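Keeping play sets complete: an interview on toy library stock control

A toy library lends objects that come apart. A book returns with its pages or it does not, and damage can be judged at the desk in seconds. A play kitchen returns in a bag. Stock control for such collections has had little written about it, and most of what exists was borrowed from the book trade without much alteration. We spoke to the stock manager at Preltstead Toy Library, who asked to be quoted by job title only. 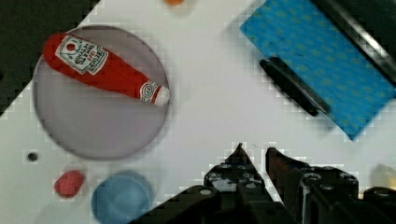
BUNDADBRIDGE, October 23, 2021

The Preltstead collection holds 933 catalogued sets and serves 400 member households from a single building in Bundadbridge. The standard loan is 22 days. The stock manager describes that figure as a compromise between the length of time a child stays interested and the time the shelves can stand empty.

"We used to lend for a calendar month," the manager said. "Months vary in length, the old software did not handle it well, and people returned things at the end of the month all together. With a fixed number of days the returns spread themselves across the week."

The basic unit in the catalogue is the set. Each has one barcode, fixed to the bag, and a parts list held both in the database and on a card inside the bag. Individual parts are not barcoded. This is a deliberate choice. Labels on small parts come off in washing, and a label that has come off is itself a small part, with everything that implies for a child under three.

Identification therefore rests on wording. The library keeps a controlled vocabulary for parts, and the manager considers it the most useful document in the building. "Cup" is used for anything with a single handle, "bowl" for anything with none. Colour is recorded in plain terms only. "We had turquoise, aqua, teal and sea green, entered by four different people, and they were the same bowl," the manager said. "It is green or it is blue. If there is an argument, it goes down as blue."

Play food causes further trouble, as it comes in several constructions. Hollow moulded pieces can trap water. Fabric pieces hold it. Painted wood tolerates a damp cloth and very little else. The card carries a care code for each part, and a set that mixes constructions is split on return, treated in separate batches and put together again before it goes back on the shelf.

"Mixed sets are expensive in labour," the manager said. "A donor sees one nice basket of groceries. We see three cleaning routes and a drying rack."

Drying is the slowest stage. Fabric parts are left on open mesh overnight and checked by hand at the seams, where moisture stays longest. Hollow parts are stood with any opening facing down. Neither the cleaning product nor the water temperature has changed in years, and the manager sees no case for changing them. What has changed is the order of work. Parts are now checked against the card before washing as well as after, which has shown that a fair share of the losses once blamed on borrowers took place in the library's own sink room. 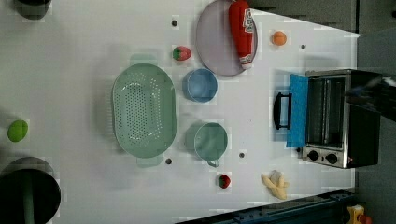
According to one member in Plullbridge, the checking has gone too far. The cards are clear enough, she wrote to us, but a family should not have to lay out an entire shop's worth of vegetables on the counter while a queue forms behind them, and a missing carrot does not spoil the game for anyone.

The manager accepts part of this. Counter checks were dropped in September for sets that consist mainly of play food. These are now checked in the back room, and the household is contacted only if a listed essential part is absent. Essential parts are marked on the card with a black dot. For a kitchen set they are the pans, the plates and anything that another part fits into. Fruit and vegetables are classed as general stock and replaced from a spares drawer.

"The carrot point is correct," the manager said. "Where I do not agree is on the laying out. If parts are counted in the bag, the count is wrong. They have to be on a flat, pale surface with space between them. We tested it both ways and I would not go back."

Spares are managed through an arrangement called Joseph, a shared list maintained with the toy library at Plullbridge. Each side enters surplus parts and open gaps, using the common vocabulary, and a crate travels between the two buildings when there is enough to fill it. A gap left open for 5 weeks is closed by amending the parts list, so that the set becomes officially smaller. The manager regards this step as essential to an honest catalogue — a list describing the set as it was bought is of no use to the person checking it in. 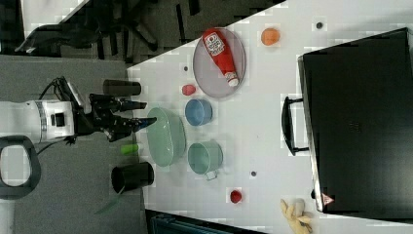

Two black containers along one side of a white table.

Withdrawal follows a similar rule. A set leaves the collection when its essential parts cannot be made up, or when the bag has been mended twice. Usable remainders go into the spares drawer. Cracked moulded parts are discarded at once, whatever their size, and the card is signed by the person who found the crack.

Asked what a new library should buy first, the manager named shelving of a depth that matches the bags, then mesh drying racks, then bags with a clear side panel. Toys came fourth. "They will be given toys," the manager said. "They will not be given shelving."

The Preltstead vocabulary is available to other libraries on request. It is revised each September, and the current edition has a new entry for lids.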